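La dernière lettre de Dreltby

Ylva Hovland gardait les lettres de sa tante dans une boîte à biscuits — trente-deux en tout, nouées d'un ruban qui avait dû être bleu, du temps où l'on écrivait encore de Dreltby.
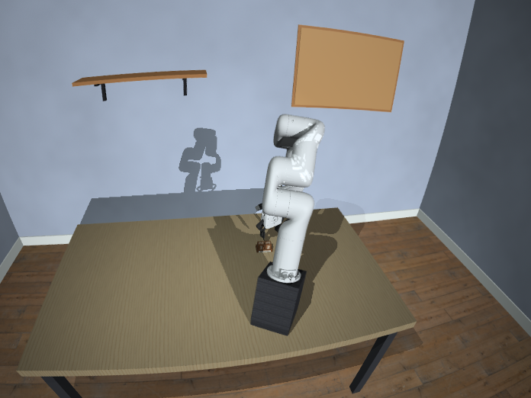
Un petit objet brun au-dessus de la table.

Ce soir-là, elle se décida enfin à ouvrir la dernière, celle de juillet, qu'elle promenait de tiroir en tiroir depuis des mois. Vibeke Brynjólfsdóttir y parlait de la pluie, du chat, du prix des harengs, et puis, tout en bas, d'une écriture plus serrée, de la maison.

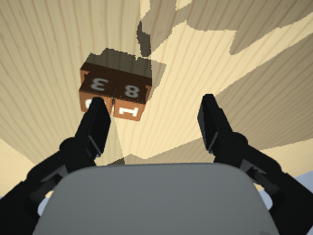
« Elle est à toi, ma grande, avec ses courants d'air et son poirier. Ne la vends pas avant d'avoir goûté les poires. » Ylva relut la phrase deux fois, remit de l'eau à chauffer et chercha l'horaire du bateau.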